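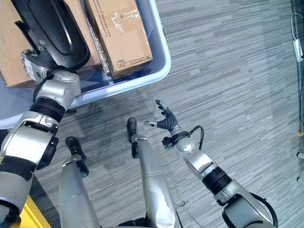

Bernadette Holloway thinks I've got the whole thing backwards. You buy the robot first, she wrote to me in July, because until it's in the building you have no idea what else you need, and any budget you draw up before then is a work of fiction. She has bought more of these machines than I have, so I took a couple of evenings to think it over before deciding that I still disagree with her.

My last column said that a small outfit shopping for its first humanoid should spend its first money on everything except the humanoid. Bins, shelving, chargers, spare hands, floor space, and above all somebody's hours. I got more mail about that than about anything I've written this year, and most of it was on Bernadette's side. People really want to buy the robot! I get it. I wanted to buy the robot too.

But look at what a working day with one of these things is made of. It's a big plastic bin with a couple of cardboard boxes in it, a black plastic piece in one hand, the other hand open over the carpet. The bin costs next to nothing, same for the boxes. Then you try to write down what it takes to run that little job all afternoon, every afternoon, and the list gets long in a hurry. Who refills the bin? Who decides the job went well? What happens at 3 p.m. when a finger joint goes stiff and the supplier is asleep on the other side of the world?

When we planned ours we had quotes from Astia and Jang, and they were within shouting distance of each other on the sticker. I spent weeks (weeks!) comparing payloads and battery hours in a spreadsheet I was very proud of. What I should have been comparing was the hand. Hands are what wear out, because hands are what touch everything, and the two companies had completely different ideas about what a replacement involved. One would mail you a finger. The other wanted the whole hand back, and quoted 12 weeks to return it. Twelve weeks with a one-handed robot is a long time to be making payments on a two-handed one.

So here is my rule, and Bernadette can write to me again if she likes. Take whatever you can spend and set aside 40 percent before you even open a catalog. That money is for hands, cables, batteries, a second charger and the shelf full of ordinary objects you'll want the thing to pick up. Ours came to 600 objects by the end of the first budget year, and I'd penciled in a shoebox's worth. They take up a room. Somebody has to put them away at night.

The next thing is people. I'd plan on 2 per robot and I won't be talked down from that. Grorwood, where I did some advising, tried to get by with one very patient technician, and she spent so much of her day resetting things that her notes fell a month behind. They'd bought a lovely machine and had no clear record of what it had been doing. The fix was a salary, and there was no line for a salary, so it came out of the travel money and everybody was grumpy until spring.

Bernadette does have a point about one thing, and I'll give it to her. You can't guess everything from a chair. Kastadel rents by the month now, and if I were starting over I'd do that before signing any purchase order - rent one, run the dullest task you've got, and write down every single thing you had to go out and buy or borrow. Then price the list. I suspect she'd call that buying the robot first, just with extra paperwork. I'd call it a shopping trip.

I do want to hear from anyone who has gotten a supplier to put hand repairs in writing with a turnaround date. We asked twice and got a very friendly brochure both times.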